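제목: Re: [원격시연] 스프레이 캔 과제, 시연을 몇 개나 더 모아야 할까요

답장이 늦었습니다. 메일을 쓰다가 책상을 닦고, 책상을 닦다가 메일을 잊었습니다. 인용한 부분 사이사이에 답을 달고, 저희 쪽에서 시연을 모으며 정한 규칙은 맨 밑에 따로 적었습니다.

2021년 12월 23일에 Ostis 쪽에서 쓰신 글:
> 안녕하세요. 저희도 Skoteo 과제 목록을 보고 스프레이 캔 과제를 시작했습니다.
> 캔을 집어 들고, 종이 위로 가져가서, 누르고, 내려놓는 것까지입니다.
> 리더 팔 두 개를 사람이 손으로 움직이면 팔로워 팔 두 개가 따라오는 방식이고요.
> 지금까지 시연을 353개 모았는데 학습시켜 보면 집는 데까지는 잘 갑니다.
> 그다음부터는 캔을 든 채로 가만히 서서 생각에 잠깁니다.
> 더 모으면 해결될까요? 2000개쯤이면 될까요?

생각에 잠긴다는 표현이 반가웠습니다. 저희 팔도 봄 내내 그 생각을 했습니다. 무슨 생각인지는 아직 모르겠고, 아마 시연자가 그 지점에서 하던 생각일 겁니다.

더 모으시기 전에 가지고 계신 353개를 먼저 틀어 보시길 권합니다. 빨리감기 말고 제 속도로요. 지루하다는 건 압니다. 저희는 894개까지 모으고 나서야 그렇게 봤는데, 상당수가 캔을 든 다음 한참 멈춰 있었습니다. 시연자는 노즐이 어느 쪽을 보는지 확인하느라 고개를 빼고 있었을 테고, 카메라에는 고개가 안 나오니 모델이 배울 수 있는 건 '여기서는 멈춘다' 하나뿐입니다. 그걸 894번 성실하게 가르쳤습니다. 모델은 우등생이었습니다.

> 멈춘 구간을 자동으로 잘라내면 어떨까요? 관절 속도가 작은 구간만 지우는 식으로요.

해 봤습니다. 멈춘 구간과 함께 노즐을 누르는 구간도 사라졌습니다. 누를 때는 팔이 거의 움직이지 않고 그리퍼만 조금 닫히니까요. 덕분에 캔을 들고 종이 위까지 갔다가 아무것도 하지 않고 우아하게 내려놓는 정책을 얻었습니다. 실패율은 낮아 보였습니다. 떨어뜨리질 않으니까요.

그리퍼 값까지 같이 보고 자르면 좀 낫습니다. 다만 임계값을 과제마다 새로 잡게 되는데, 그 시간에 시연을 다시 찍는 편이 빨랐습니다. 저희는 결국 4월에 찍은 것을 거의 다 버렸습니다. 폴더 이름은 아직 '최종'입니다.

> 그리고 시연자마다 방식이 다른데 통일해야 하나요?
> 한쪽 손으로 몸통을 잡고 다른 손으로 누르는 사람도 있고,
> 양쪽에서 같이 잡은 뒤에 돌려서 누르는 사람도 있습니다.

한 데이터셋 안에서는 통일하십시오. 두 방식이 다 맞는데, 섞어서 배운 모델은 그 중간을 합니다. 중간은 책상에 떨어집니다.

어느 쪽으로 통일하느냐는 취향에 가깝습니다. 저희는 한 손으로 잡고 한 손으로 누르는 쪽을 골랐습니다. 리더 팔을 쥔 사람이 평소에 캔을 쓰는 동작과 비슷해서 설명이 짧게 끝납니다. 양쪽에서 같이 잡는 방식은 팔로워끼리 힘을 겨루는 일이 잦고, 리더를 쥔 쪽은 그 힘을 느끼지 못합니다. 저희 장비에는 힘 되먹임이 없습니다. 있으면 좋겠다고 예산 요청서에 적었더니 '필요성 보완'이라는 답이 왔고, 그 뒤로 필요성을 보완하고 있습니다.

> Dehghan 문서에는 시작 위치를 많이 흔들라고 되어 있던데, 어느 정도로 흔드시나요?

Dehghan 지침은 저희도 따르려고 했습니다. 문제는 '많이'였습니다. 처음에는 캔을 책상 아무 데나 놓았더니 왼팔이 닿지 않는 자리가 나왔고, 시연자가 몸을 비틀어 가며 어떻게든 해냈습니다. 사람은 어떻게든 합니다. 그 궤적을 배운 팔이 나중에 자기 관절 한계로 용감하게 걸어 들어가는 것을 봤습니다.

지금은 양팔이 편하게 닿는 범위 안에서만 흔들고, 종이는 거의 고정해 둡니다. 대신 캔의 회전은 아끼지 않습니다. 라벨이 어느 쪽을 보든 집을 수 있어야 하고, 무늬가 요란한 캔일수록 모델이 무늬의 방향을 외우려 듭니다.

> 마지막으로, 실제로 뿌리시나요 아니면 빈 캔을 쓰시나요?

뿌립니다. 빈 캔으로 모으면 누르는 순간에 화면이 바뀌지 않아서 시연자도 모델도 눌렀는지 안 눌렀는지 알 길이 없습니다. Gultberg 쪽은 빈 캔에 소리를 입혀 본다고 하던데 결과는 아직 듣지 못했습니다.

뿌리기 시작하면 배경이 조금씩 변한다는 점은 각오하셔야 합니다. 종이는 갈면 되지만 종이 바깥은 남습니다. 닦아도 색이 희미하게 남는 자리가 있고, 그걸 모델이 이정표로 삼는지 의심스러워서 책상 덮개를 간 날과 갈지 않은 날을 나눠 돌려 봤습니다. 차이는 있었는데 같은 날 카메라도 건드렸습니다. 그래서 이 실험은 없던 것으로 하고 있습니다.

아래는 시연자에게 나눠 주는 규칙입니다. 벽에도 붙어 있고, 벽에 붙은 문서답게 잘 읽히지 않습니다.

스프레이 캔 시연 규칙 (Skoteo 내부용, 돌려 보셔도 됩니다)

1. 시작 자세
리더 팔을 받침대에 둔 채로 녹화를 켭니다. 녹화를 켜고 나서 의자를 당기지 마십시오. 의자를 당기는 동안에도 데이터는 쌓입니다. 시작 버튼을 누르기 전에 노즐 방향을 눈으로 확인하고, 동작 순서를 머릿속으로 한 번 지나가 보십시오. 생각은 녹화 전에 끝냅니다.

2. 잡기
몸통을 잡는 그리퍼는 끝까지 꽉 닫지 않습니다. 손에서 느껴지는 것이 없으니 화면을 보고 판단합니다. 캔이 돌아가면 그대로 고쳐 잡아도 됩니다. 고쳐 잡는 시연은 버리지 않습니다. 오히려 귀합니다. 단, 고쳐 잡으면서 캔을 반대쪽 손으로 넘기는 것은 버립니다.

3. 종이와 캔의 자리
종이는 책상에 평평하게, 가로로 길게 놓습니다. 캔은 세워 둔 상태에서 시작하고, 들어 올린 다음에는 눕혀도 됩니다. 두 그리퍼가 캔에서 만날 때 손목 쪽 케이블이 아래로 얼마나 늘어지는지 보십시오. 케이블이 종이를 쓸고 지나간 시연은 따로 모아 둡니다. 버리기는 아깝고 넣기는 찜찜한 것들입니다. 종이 바깥에 색이 묻어 있어도 그날 치 녹화가 끝날 때까지는 닦지 않습니다.
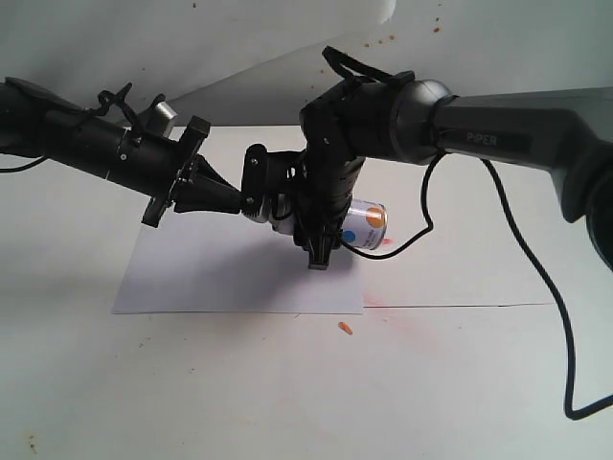
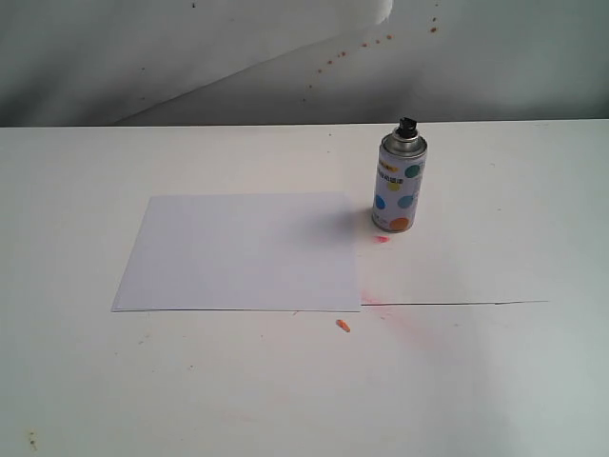

4. 누르기
누르는 그리퍼는 천천히 가져가되 도착하면 망설이지 않습니다. 짧게 한 번입니다. 잘 안 나왔다고 연달아 누르지 마십시오. 연달아 누르는 시연이 섞이면 모델은 끝낼 줄을 모르고, 그걸 말리러 가는 사람의 소매에 색이 묻습니다.

5. 내려놓기
캔은 반드시 세워서 내려놓습니다. 바닥이 책상에 닿은 것을 화면에서 확인한 다음 그리퍼를 엽니다. 넘어지면 실패로 표시하고, 다시 세우는 장면은 찍지 않습니다. 넘어진 캔 세우기는 별도 과제로 신청해 두었습니다.

6. 실패 표시
실패한 시연은 지우지 말고 표시만 합니다. 성공인지 애매하면 애매라고 적습니다. '거의 성공'이라는 칸은 없앴습니다. 있을 때는 다들 그 칸만 썼습니다.

7. 교대
한 사람이 연달아 오래 하지 않습니다. 리더 팔은 가볍지만 들고 있으면 무거워지고, 팔이 무거워진 시연자는 궤적이 점점 낮아집니다. 모델은 그 피로도 배웁니다. 환기는 교대할 때마다 합니다.

처음 질문으로 돌아가면, 멈춤이 없는 시연으로 다시 3일만 모아 보시고 그걸로 따로 학습시켜 비교해 보십시오. 기존 것과 섞지 마시고요. 그래도 캔을 든 채 서 있으면 데이터 말고 카메라 위치를 의심할 차례입니다. 저희 경우 손목 카메라에 노즐이 안 보이는 각도가 있었고, 브래킷을 조금 돌리는 데 드라이버 하나면 되는 일을 한 학기 뒤에 알았습니다.

2000개까지 가실 계획이라면 캔을 같은 무늬로 넉넉히 사 두시길 바랍니다. 저희는 중간에 무늬가 단종됐습니다.

혹시 그쪽에서 멈추는 구간의 관절 값만이라도 보내 주실 수 있으면 저희 것과 겹쳐 보겠습니다. 형식은 아무거나 괜찮습니다. 엑셀만 아니면 됩니다.

Skoteo 원격시연 담당 드림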